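Ticket: Accented letters broken after import, sort order wrong, search misses entries
Product: Grurkano desktop, version 11
Opened by: Azra Dervishi
Status: Solved (see last update)

Original report

Hello! First, I love this program and have been using it since version 2, so please read this as a report from a fan.

I keep a village glossary of everyday words from Zavska and Hulov, which sit on either side of the same valley and can't agree on what to call a ladle. There are 2,000 entries at the moment, each with a headword, the village, the speaker's surname, an English meaning and a notes field. I'd been keeping them in a spreadsheet and last night I finally moved the whole lot over to Grurkano.

The import ran without a single warning. Then I opened the speaker list and found that Begović had become BegoviÄ‡. Every č, š and ž in the headwords has gone the same way. The English text is fine, which is why I didn't spot it in the preview (the preview shows the first few rows, and my first few rows happen to be plain letters).

What I've tried so far:

Closed and reopened the project. No change.
Changed the display font to three others. No change, same odd pairs of characters each time.
Typed Begović by hand into a new entry. Perfect! It saves, reopens and prints properly.
Exported the project and looked at the file in a text editor. The odd pairs are in the file too.

So typing works and importing doesn't. The original spreadsheet is untouched and I have a copy of the project from before the import, so please don't worry about suggesting something drastic.

Reply from support

Thanks for the clear report, Azra. The hand-typed entry is a useful test. It tells us the project itself stores the letters correctly and the trouble is in how the file was read on the way in.

Your spreadsheet was most likely saved as UTF-8 and read as Western European. Could you go back to the copy you made before the import and try this:

1. Save the spreadsheet again as CSV, picking UTF-8 as the character set.
2. In Grurkano choose File, Import, Delimited text.
3. Click Advanced before you click Next. The character set box is on that page.
4. Change it from Automatic to UTF-8.
5. Scroll the preview down until you reach a word with an accent, and check it before finishing.

Please import into the old copy and leave the damaged project alone for now.

Update from Azra, 7.40 in the morning

It worked!! I did a little dance. Every č, ć, š and ž is back, and the đ too, which I'd forgotten to check the first time round. I never would have found that Advanced button, it's grey on grey on my screen.

Two things are left over, and I'm adding them here because they may be connected.

Sorting. All the headwords starting with č, š and ž now sit in a lump after z. For a glossary that's a real nuisance. Č should come after c, then ć, then d.

Searching. If I type Begovic without the accent I get nothing. My cousins all type without accents on their phones and they're the ones who will be using this the most, so I'd love it if the plain spelling found both.

Also 70 entries have a blank notes field where the spreadsheet has text. I'm sure about the number, the filter gives it at the bottom of the window.

Reply from support

Glad the letters are back. Taking these in turn.

Sorting: open Project, Properties, Language and set the collation to Bosnian. It's a project setting, so changing the language of the menus won't affect it. Rebuild the index afterwards from the Tools menu.

Searching: on the same page there is a tick box called Match base letters. Tick it before you rebuild and you'll only have to do it the once.

Notes: could you look at a few of the entries with blank notes and see whether the text in the spreadsheet contains a line break?

Update from Azra, lunchtime

Sorting: fixed. The rebuild took less time than making a sandwich. It even puts lj and nj in their proper places as letters of their own, and I had completely given up hope of that in any program. Whoever did that, thank you!

Searching: fixed. Begovic finds Begović. Typing the accent still works as well, so both sorts of cousin are happy.

Notes: yes, line breaks, all of them. They're the long ones, where somebody told me a story along with the word and I pressed Enter halfway through. I replaced the line breaks with a semicolon in the spreadsheet – find and replace, with Ctrl+J in the find box – and imported only those rows with Update existing switched on. The notes filled in and nothing was doubled.

One small warning for anyone who comes across this ticket: Update existing matches on the headword by itself unless you tell it otherwise. Zavska and Hulov share plenty of headwords with different meanings, so I had to tick the village column as part of the match. I noticed that on the confirmation page with my finger already on the mouse. Phew.

Reply from support

Well spotted. We'll add a line about the match columns to the import help page. Can we close this?

Final update from Azra

Yes, please close it, and thank you for being so patient. I've gone on to the kitchen chapter and picture entries, a part of the program I'd never touched before, and they're a joy.

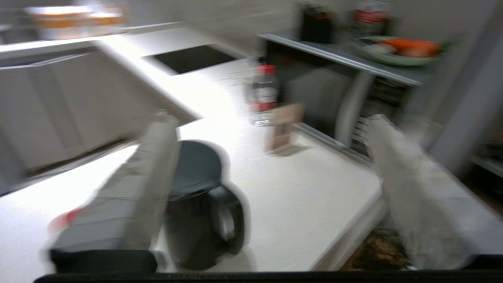

The kitchen words are the part of the glossary I've looked forward to most, and they all sort and search as they should now. For picture entries I've settled on a short English gloss in the meaning field and anything chatty in the notes, with no line breaks! Kettle, for instance, has become "electric kettle, black, rounded dark lid, curved handle", which gives my cousins four or five words to find it by, and the old stove-top sort gets a separate entry under the same headword with its village filled in. I ran a search on "handle" afterwards and it came up straight away. Next up is the ladle question, and I'll open a new ticket if the two villages manage to break anything.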